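Wernmont Residence Hall Staff Forum
Board: Dining and Common Areas
Topic: Opened beverage cans on shared tables, Stulgate Lounge
Replies: 5

D_Manurung
Hall Coordinator, Stulgate
Posted 9:14 AM

Colleagues,

I am requesting comment on the revised wording for the common area policy before it goes to the residence office in December. The current text reads: "Beverages in shared lounges must be kept in a closed container or in a cup issued by the hall." It is silent on aluminum cans. Under a strict reading, a can becomes a violation the moment it is opened, and residents have pointed this out to me more than once.

My proposed replacement is as follows: "Beverages may be consumed from the original can at a table. Opened cans may not be left unattended. Reusable plastic cups are to be returned to the rack after use."

Please reply in this topic by the end of the month.

Dewanti Manurung

tilahun_desk
Front Desk, Tilahun House
Posted 9:52 AM

The Tilahun desk supports the first and third sentences. We object to the second as written. "Unattended" is not defined anywhere in the policy. A resident who walks to the microwave has, on paper, left a can unattended. We would prefer a stated period of time.

EdithYupanqui
Facilities, Flarden and Stulgate
Posted 10:30 AM

I would ask that the group consider the matter from the cleaning side. The tables in both lounges are white, and cola leaves a ring that requires a second pass if it is allowed to dry. A closed can is no concern to my staff. An opened one is, as is a plastic cup with an inch of liquid left in it.

The wording should cover both kinds of item when they share a table.

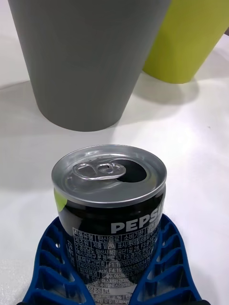
Opened Pepsi can with gray and green plastic cups, white tabletop.

My recommendation is that the policy treat cups and cans identically. Under the draft, a cup must be returned to the rack, but nothing is said of where the can is to go. Please add: "Empty cans are to be placed in the recycling bin." I have also submitted work order 1627 for a second bin near the Stulgate entrance, and I would appreciate the coordinator's endorsement of it.

Edith Yupanqui

northwing_ra
Resident Assistant, Flarden
Posted 11:05 AM

Respectfully, I disagree with treating them identically. The cups are hall property and the cans are not. When a cup goes missing, the hall replaces it out of the lounge budget. At Flarden we have had no serious difficulty with cans. Our difficulty is with cups being carried upstairs and not returned. I would keep the cup rule separate and place it first.

I would further note that the green cups and the gray cups do not stack well together on our rack. If the hall intends to reorder, one size would be appreciated.

D_Manurung
Hall Coordinator, Stulgate
Posted 1:40 PM

Thank you for the responses. The work order is endorsed. On the question of time, would the Tilahun desk accept 5 minutes? I am reluctant to go higher, as the lounge is busy in the evening and table space is limited.

The cup rule can be moved to the top. Cup sizes should be raised under the supplies topic, where purchasing will see the request.

tilahun_desk
Front Desk, Tilahun House
Posted 2:18 PM

Five minutes is acceptable to this desk for cans. We do not see how it would be enforced for cups, which all look alike once set down, and we maintain that staff should ask before clearing any item that still has liquid in it. Please include that sentence or record our objection with the draft.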